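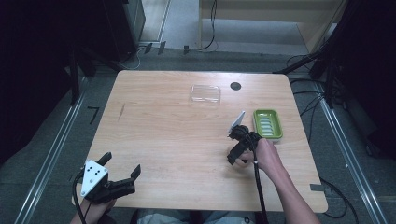
Drovcombe Robotics Practical
Handout 2: Recording two-handed demonstrations

Purpose

In this practical each pair records a set of demonstrations with the hand-held grippers. The recordings are used in the next handout to train a policy for the Arno arms. The arms themselves are not needed for this session.

One student operates both grippers, seated at the table. The other runs the recorder, calls the start and stop of each episode and keeps the log sheet. Swap roles when half of your episodes are complete.

Before you start

Read the section on coordinate frames in Handout 1. You will need to know the difference between the gripper frame, the table frame and the head camera frame. Marks are lost every year for answers that mix them.

Log in to the Tornberg recorder with your group account and check that all camera streams are live. A stream that shows a still picture while the gripper is moving has stalled and must be restarted.

Objects for task A

The clear plastic piece goes towards the far edge of the table and the green and white dish to the right of it. Exact positions should vary a little between episodes. Do not mark the table to help you repeat a position. A policy trained on identical starts will fail as soon as the dish is moved by a finger's width.

Clear plastic is a poor target for vision. The wood grain shows through it, and the reflections of the overhead lights shift as the gripper camera moves. Note in the log any episode in which you could not make out its edges in the gripper view.
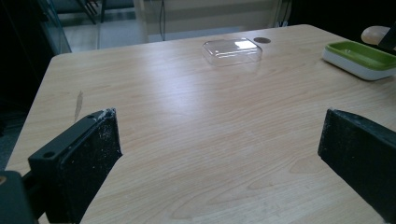 Procedure

1. Open both grippers fully and hold them above the near part of the table, clear of all objects.

2. Wait for the start call. Keep still for one second so that the streams can be lined up later.

3. Approach with the right gripper first. Keep the object between the fingers in the gripper view for as long as you can. If it leaves the view, slow down and bring it back before closing.

4. Close until the object is held, then stop squeezing. Extra force is not recorded and it bends the finger mounts.

5. Use the left gripper to steady the object or to take it over, as the task card states.

6. Release, withdraw both grippers and keep still again until the stop call.

Check the cables between episodes. They should pass over the near edge of the table with enough slack to reach the far side. If a cable pulls on the gripper, the tracked path will contain a jerk that looks like a deliberate movement.

What counts as a usable episode

An episode is usable if it has one clear start, one clear end and no object pushed off the table. Small corrections are allowed and are often worth keeping – a policy that has only seen perfect grasps does not know how to recover from a poor one. Discard an episode if you put a gripper down, speak to your partner about the next step or touch an object with your hand.

Look over the fingers before each block of episodes. Worn surfaces and pale specks do no harm to the recording, but anything sticking up from the tip changes the point of contact. 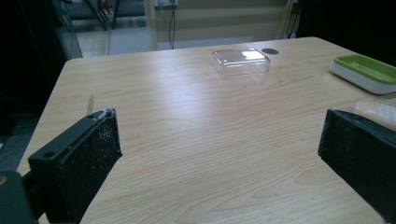

The point of contact matters for question 3, where you measure the distance between the tracked frame and the fingertips. Take this with the grippers open and again with them closed, and report both values in millimetres.

Data check

Run the Adamczyk script on your folder before you leave. It lists dropped samples and the length of each episode. The reference set contains 109 episodes, and its longest episode has 2,259 samples. Yours should be shorter. Anything under 365 samples has usually been stopped too early and should be played back.

Hand in the log sheet, the script output and answers to questions 1 to 4. Upload the raw recordings separately and leave the file names as the recorder wrote them.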